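The Slow Return of Leg Spin in Club Cricket

By Folasade Idahosa
8 June 2026

At Vuvatville Cricket Club the second net from the pavilion is kept for wrist spinners. It has a longer run-off than the others and a strip of worn turf on a leg-stump line, left unrepaired on purpose. Valdir Aguiar, the club's bowling coach, asked for it three seasons ago and was given it on the condition that he swept it himself.

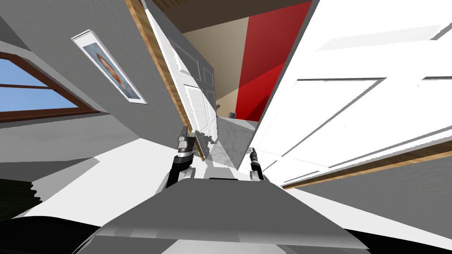
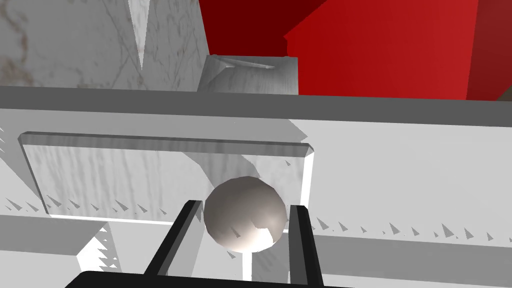
What the wrist does

A leg break leaves the hand with the wrist bent inward at the start of the release and straight at the end of it. The third finger does most of the work on the seam. The first two fingers lie across it and the thumb plays little part. The ball turns from leg to off for a right-handed batter, and how far it turns depends on the rate of spin, the angle of the seam and the state of the surface.

The pace at which it is bowled matters more at club level than most bowlers accept. Too slow, and a competent batter plays it off the pitch. Too quick, and the ball loses its dip and skids on straight. Aguiar has his bowlers work at one pace until they can land it, and only then change it.

"They all want the googly first," he said. "I don't discuss the googly until July."

The cost of a bad over

League captains have long been wary of leg spin, and the scorebook explains why. In the opening match of this season, against Villanueva, Ibrahim Okoro bowled five overs and went for 58. He took two wickets, both caught in the deep, and did not bowl again that afternoon. Villanueva won with three overs to spare.

Figures like these are hard to defend in a limited-overs match. A medium-pacer who bowls short of a length on a slow pitch will seldom win a game but will seldom lose one either, and captains tend to pick the bowler whose worst day is least expensive. The wrist spinner then bowls less, lands the ball less often when he is called on, and is called on less still.

Cường Đào, who captains the first eleven, kept Okoro in the side for the following fixture at Adham. He brought him on in the middle of the innings with a long-on, a deep midwicket and a sweeper on the off side already posted. The field gave away singles. It also meant that a full toss cost one run in place of four, and Okoro finished his spell — the full allocation this time — without a boundary hit off him in front of square.

Setting the field

Đào's method is plain enough to be copied. The boundary riders go out before the first ball and come in only when the bowler asks. Slip stays in for every over, whatever the score. Cover stands a little deeper than he would for an off spinner, to deal with the mistimed drive. If the bowler drops short twice in an over, Đào walks across and talks to him about something else.

The wicketkeeper's part is often left out of these discussions. Ebere Osagie keeps to Okoro standing up and wears a slightly larger glove with a softer palm. She takes the position of her feet from his line, with the left foot just outside off stump for the leg break, and rises with the bounce. Stumpings make up a large share of a leg spinner's wickets in good club cricket. They make up a very small share in poor club cricket, where the keeper stays down on her heels for too long and the ball goes over the gloves for byes.

Osagie reads the googly from the back of the hand. She declined to say what she looks for, on the grounds that Inus, who play Vuvatville later in the summer, have a subscription to this magazine.

Pitches

Groundsmanship has a bearing on all of this. Low, damp surfaces of the kind common early in the season take turn but return it slowly, and a batter has time to adjust on the back foot. Harder pitches give bounce, which is worth more to a wrist spinner than sideways movement. At Vuvatville the square is rolled more heavily than it used to be and the grass taken shorter, and the ends have begun to break up by late afternoon.

Okoro prefers the pavilion end, where the slope runs with his leg break. Aguiar has been making him practise from the other one.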